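十一月,上午。Clovholm 短毛绒样品,外观与掉毛复核,接上一条记录。

**样品**

- 批号 1823,橙色样与豹纹印花样一并到货。
- 面料来源单上写的是 Dadier,印花工序写的是 Siu,两张单子的批号写法不一致,已请 Lai-ching Liao 去核。
- 拆袋后静置 60 分钟再摸毛面。上次没有静置,毛被压倒,方向判断全错,那组数据作废。

**环境**

仍在办公室的白色台面上做,没有搬去里间。里间灯管色温偏高,橙色看起来发红,和色卡对不上。台面照度计读数 768 lx,取的是台面中部。靠近光源的一侧明显更亮,毛面细节会丢,看浅色毛的时候要把样品转到背光面。Hsin-yi Man 建议铺灰色衬纸,同意,下次先铺再摆。

**步骤**

1. 目视毛向,用软毛刷顺刷,再逆刷。
2. 胶带粘取,胶带宽 13 mm,压实后匀速揭起,贴到记录卡上。
3. 检查硬质件周边:毛是否被压进缝里,边缘是否有线头,用手指推,看有无松动。
4. 缝线处轻拉,看底布是否露出。
5. 两种面料之间留出间隔,不要挨着放。深色印花的浮毛会沾到橙色面上,粘取结果就分不清来源。
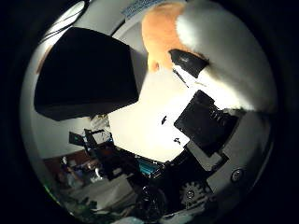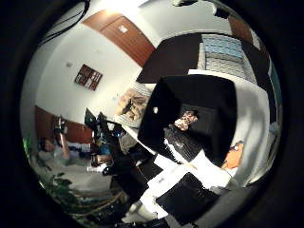
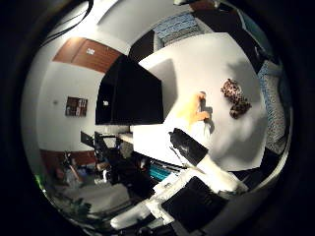 图1:橙白毛面与黑色亮面件。图2:办公室带门和挂画的一侧。图3:台面上的橙色毛绒与豹纹毛绒,中间留有间隔。

**观察**

橙色样:顺刷后毛向一致,逆刷恢复慢,刷痕留得久。胶带上有短纤维,长度均匀,判断是剪毛后没有吹净的余毛,不是脱绒。第二次粘取时量已明显减少,第三次基本干净。底布没有露出。肢体根部缝线偏紧,外侧起了一道小褶,不影响强度,但外观会被客户挑出来。

豹纹样:斑点边缘清楚,毛尖与毛根颜色有差,逆刷时露出浅底。印花渗透深度不够,这一点和 Siu 给的说明有出入,说明里写的是渗到毛根。胶带粘取的量比橙色样多,纤维颜色深浅都有。暂不下结论,等第二卷胶带到了再做一遍,现在这卷快用完了,末端粘性不稳。

黑色亮面件:推动无松动。表面容易留指印,检查后用无尘布擦一遍再入袋。白毛与黑件交界处最难看清,浅色毛在强光下发白,缝线的影子容易被当成裂口。King-fai Tse 上回把一条正常针迹记成了开线,就是在这种光下看的。以后凡是白毛部位的缝线判定,都要换一个角度再看一次,两次结论一致才写进表里。

**与上一批对比**

上一批的橙色偏黄,本批正一些,目测在色卡同一格内。充棉手感本批偏硬,尤其是躯干中段。Josefina Cisternas 认为是棉量增加,我认为更可能是换了纤维规格,单看手感分不出来,要称重,还要拆一只看棉。称重用里间那台天平,约一刻钟可以做完。拆样要先问 Clovholm 是否允许,留样数量由他们定。

**问题**

- 记录卡用的纸太薄,胶带一揭就起毛,纸纤维混进来了。换 Wurnent 的厚卡,库房还有。
- 软毛刷每换一种面料都要清一次。今天换到豹纹样之前没有清,刷毛里带着橙色短纤维,所以豹纹样的第一张胶带不计入。
- 台面擦拭用的布本身掉絮,停用。
- 桌上的白纸收走再开工,粘取时胶带边角容易搭到纸上。

**待办**

- [ ] 核对两张来源单的批号(Lai-ching)
- [ ] 灰色衬纸裁好,放在工具抽屉第二层(Hsin-yi)
- [ ] 豹纹样重做粘取,三张起
- [ ] 称重,橙色样先做
- [ ] 写信问 Siu 印花渗透的测法,要原始截面照片
- [ ] 褶皱部位补拍近照,侧光

下午补记:Funmilayo Shehu 看过胶带卡,同意余毛的判断,但要求在卡背面注明刷子清洁情况。已补注。豹纹样第一张卡划掉,保留在册,不撕。样品按面料分袋,放回原箱上层。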